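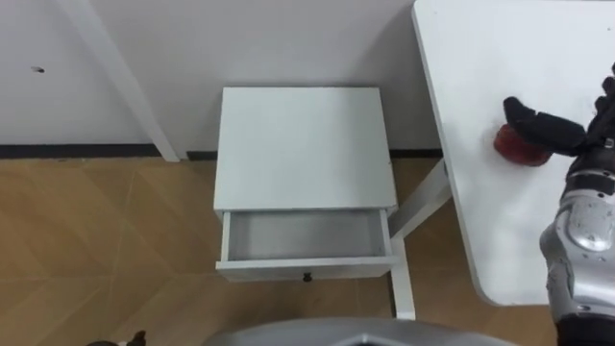 Chapter 6
Bedside Furniture

The bedside cabinet is usually the smallest piece of furniture in a bedroom and one of the most used. It holds what a person wants within reach while lying down: a lamp, a glass of water, a book, medicine, a phone. In a care setting it may be the only storage that a resident can get to without help.

In this chapter you will learn how to choose a cabinet, where to put it, and how to keep the top and the drawer in good order. Chapter 5 dealt with beds and mattresses, and you will need the bed heights you wrote down there.

Key terms: clearance, drawer travel, overhang, pull, runner.

6.1 The top and the drawer

A basic cabinet has two places to put things. The top is for items used every day. The drawer is for items that should stay close but out of sight. Beginners often put too much on the top and leave the drawer empty, and then a hand reaching for the lamp in the dark knocks something over.

Food needs its own rule. A snack may stand on the top in a dish while the person is awake, but fresh fruit does not belong in the drawer. Soft fruit such as strawberries bruises easily, and the juice stains a pale surface and gets into the corners, where it is hard to clean.

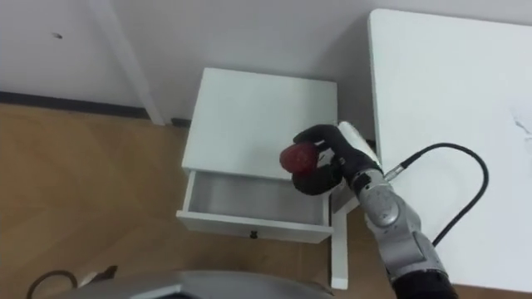

Wipe up any juice at once with a damp cloth, then dry the surface. Pull the drawer out as far as it will go and check the inside as well, paying attention to the seam where the bottom meets the sides.

6.2 Clearance

Drawer travel is the distance a drawer moves from closed to fully open. Leave at least that much free floor in front of the cabinet - more if the person uses a walker. A table set close beside the cabinet is fine as long as the drawer can open without hitting it and a hand can reach the pull.

Case: Anahera Ngata manages a guest house in Sterkham with 10 bedrooms. In 3 of them the drawer opens straight into the side of the bed. Before reading on, write down two changes she could make without buying new furniture. We will come back to her rooms in section 6.4.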